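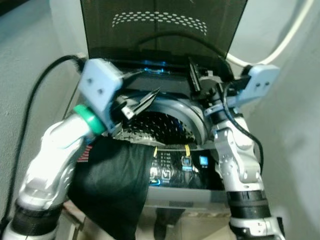

상부 투입식 세탁기 앞의 양팔 로봇. 왼팔 그리퍼가 검은 옷을 물고 있다.

그리퍼 비교, 아직 결론을 내릴 때가 아니다

10월 한 달 동안 우리 작업반은 세탁물 투입 작업으로 그리퍼 두 종류를 비교했다. 하나는 지난 호에서 소개한 Plitora의 평행 그리퍼이고, 다른 하나는 출력한 하우징에 링크식 손가락을 단 자체 제작품으로 내부에서는 Ilitlow라고 부른다. 먼저 말해 두자면 이번 호에 순위표는 싣지 않는다. 순위를 매길 만한 자료가 없다고 보기 때문이다.

숫자부터 보자. 총 시도 횟수는 1650회다. 이 가운데 1000회가 Ilitlow, 나머지가 Plitora 쪽이다. 내부 공유 자료 첫 장에는 Ilitlow의 성공률이 더 높다고 굵은 글씨로 적혀 있었다. 그런데 두 그리퍼가 같은 옷을 같은 횟수로 집은 것이 아니다. Plitora 쪽 시도는 앞의 두 주에 몰려 있고, 그때는 손목 카메라 보정이 끝나지 않은 상태였다. Ilitlow는 보정을 마친 뒤에야 본격적으로 돌렸다. 이 차이를 빼고 나면 무엇이 남는지 아직 아무도 계산해 주지 않았다.

'성공'의 정의도 걸린다. 초반에는 옷의 일부라도 드럼 안에 들어가면 성공으로 기록했다. 중간에 기준이 바뀌어 옷 전체가 플라스틱 테두리 안쪽으로 들어가야 성공이 되었는데, 앞선 기록을 새 기준으로 다시 매기지 않았다. 소매 하나가 조작 패널 위에 걸쳐진 채 끝난 시도가 앞쪽 기록에서는 성공, 뒤쪽 기록에서는 실패다. 세탁기를 실제로 돌려야 하는 사람이라면 어느 쪽 기준을 쓸지는 뻔하다.

옷감 문제도 있다. 시험에 쓴 옷은 7벌이고, 그중 검은 옷이 유난히 말썽이었다. 손가락도 검고 옷도 검으니 카메라 영상에서 어디까지가 손가락이고 어디부터가 천인지 구분이 잘 안 된다. 원격 조작자는 감으로 버틸 수 있지만 학습한 정책은 그렇지 못했다. 손가락 끝에 밝은 색 테이프를 붙이자는 제안이 나왔고 시험 삼아 붙여 보기도 했으나, 테이프 가장자리가 들떠 천에 걸리는 바람에 하루 만에 떼었다. 손가락 소재 자체를 바꾸지 않는 한 이 문제는 계속 따라다닐 것이다.

Garcia 제어기에 대해서도 한마디 해야겠다. 도입할 때는 양팔 동기화가 매끄러워진다는 설명을 들었다. 한 팔만 움직일 때는 확실히 떨림이 줄었다. 그러나 두 팔이 좁은 투입구 위로 동시에 들어가는 동작에서는 한쪽이 잠깐씩 멈칫하는 일이 여전하다. 멈춤이 기록된 시도는 59회인데, 로그를 남기지 않은 날도 있으니 이 숫자 역시 믿고 인용하기에는 이르다. 이전 제어기의 같은 기록이 없어 비교도 되지 않는다. 나아졌다는 말은 느낌일 뿐이다.

케이블 정리도 다시 손봐야 한다. 그리퍼 하우징에서 나온 선이 팔 바깥으로 크게 늘어지면 손목을 돌릴 때 당겨진다. 비교 시험 도중에 선을 다시 묶은 적이 두 번 있고, 묶기 전과 후의 손목 가동 범위가 같다고 장담할 수 없다. 이런 사항은 시험 일지 비고란에라도 적혀 있어야 하는데 한 번은 빠져 있었다.

물론 건진 것도 있다. 출력 하우징은 생각보다 오래 버텼고, 나사 두 개만 풀면 분리되니 손가락을 바꿔 끼우는 시간이 짧다. Plitora는 교체할 때마다 영점을 다시 잡아야 해서 오후 시험이 자주 밀렸다. 다만 교체가 편하다는 것과 옷을 잘 집는다는 것은 별개의 이야기다. 공유 자료에서는 이 둘이 한 점수로 합쳐져 있었고, 가중치를 누가 어떻게 정했는지는 적혀 있지 않았다.

Stokholm 과제 쪽에서는 다음 단계로 건조기와 옷 개기까지 범위를 넓히자고 한다. 세탁기 투입 하나도 기준이 흔들리는 마당에 작업을 늘리면 표만 커진다. 우선 다음 세 가지를 요청해 두었다.

- 두 그리퍼의 시도 횟수를 맞추고, 옷 순서는 섞어서 진행할 것
- 초반 기록을 바뀐 기준으로 다시 판정할 것. 영상이 없는 시도는 제외
- 뚜껑을 여는 동작과 옷을 넣는 동작의 점수를 따로 낼 것

마지막 항목은 반대가 있었다. 뚜껑까지 포함해야 전체 작업 능력을 보여 준다는 주장이다. 그러나 지금까지 대부분의 시도는 뚜껑을 미리 열어 둔 상태에서 시작했다. 열어 둔 뚜껑에 점수를 줄 수는 없다.

재판정 작업은 이미 시작했고, 결과가 나오면 표와 함께 원본 로그의 위치도 싣겠다. 그 전까지는 발표 자료에 이번 성공률을 인용하지 말아 주기 바란다. 시험용 옷을 더 기증할 분은 작업대 옆 상자에 넣어 두면 된다. 단추가 큰 옷은 사양한다.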